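How Do Robots Pick Things Up?

You pick things up all day long. A spoon, a sock, a library book. You don't stop to plan how your fingers should bend. A robot has to have all of that worked out for it, and the part that does the picking up is called a gripper.

What is a gripper?

A gripper is the hand of a robot arm. Some grippers have five fingers like you do. Many have only two. The two fingers slide toward each other in a straight line, and whatever is between them gets squeezed. This kind is called a parallel gripper, because the fingers stay side by side as they move, like the rails of a train track.

Other grippers use suction. They have a rubber cup and a small air pump. Suction works well on flat, smooth things such as a sheet of glass. It does not work well on a teddy bear.

Testing two grippers

Hannelore Stöckli tests grippers at a workshop called Kongkaew. In June she compared two of them. One is called the Irnine and the other is called the Zalex. Both have two fingers. The Irnine has hard, smooth fingertips. The Zalex has soft tips with tiny ridges, a bit like the bottom of a sneaker.

To make the test fair, she changed only one thing at a time. Both grippers went on the same arm. Both picked up the same objects from the same spots on the table. If she had used a heavy box for one and a light box for the other, she would not have learned which gripper was better.

There were 7 objects in the test, and they were different shapes and sizes. Each gripper tried 958 pickups. The Irnine held on 538 times. The Zalex held on 877 times.

So the soft tips won. The Zalex still had trouble with one thing, though. Its tips are thicker, and they would not fit into narrow gaps. For very small parts, Hannelore still uses the Irnine.

Two arms at one table

Some jobs are easier with two arms. Think about taking the lid off a jar. One hand holds the jar and the other hand turns the lid.

Two robot arms can share a table in the same way, but the controller has to keep them from bumping into each other. The controller is the computer that tells each joint how far to turn. The one in Hannelore's workshop is called Girent. It checks where both arms are many times each second.

When you look at a picture of two robot arms, try to work out which is the left one and which is the right one. It can be tricky! If the robot is facing you, its left arm is on your right, just like when you face a friend. Then look at the fingers. An open gripper is free to take something. A closed one may already be holding something.

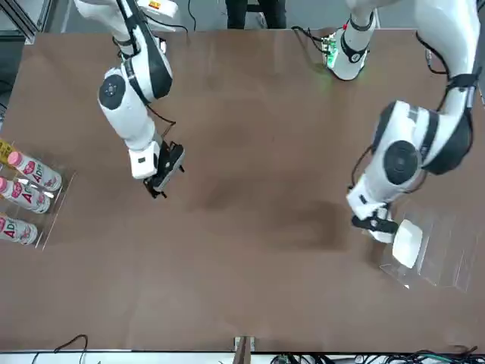
Try it yourself

You will need two rulers, some tape, two rubber bands, and a few small things from around the house.

Hold one ruler in each hand and use the ends to pick up an eraser. Move it to a cup. Do this ten times and write down how many times it worked.

Now wrap a rubber band around the end of each ruler. Put a piece of tape over part of the band so it stays in place, but leave some rubber showing. Do the same ten pickups again.

Try a crayon, a coin, and a cotton ball — each one needs a different squeeze. Write down which was hardest to hold with the bare rulers, and whether the rubber bands helped.

Words to know

Controller: the computer that tells a robot how to move.

Gripper: the part of a robot arm that holds things.

Joint: a place where an arm can bend or turn. Your elbow is a joint.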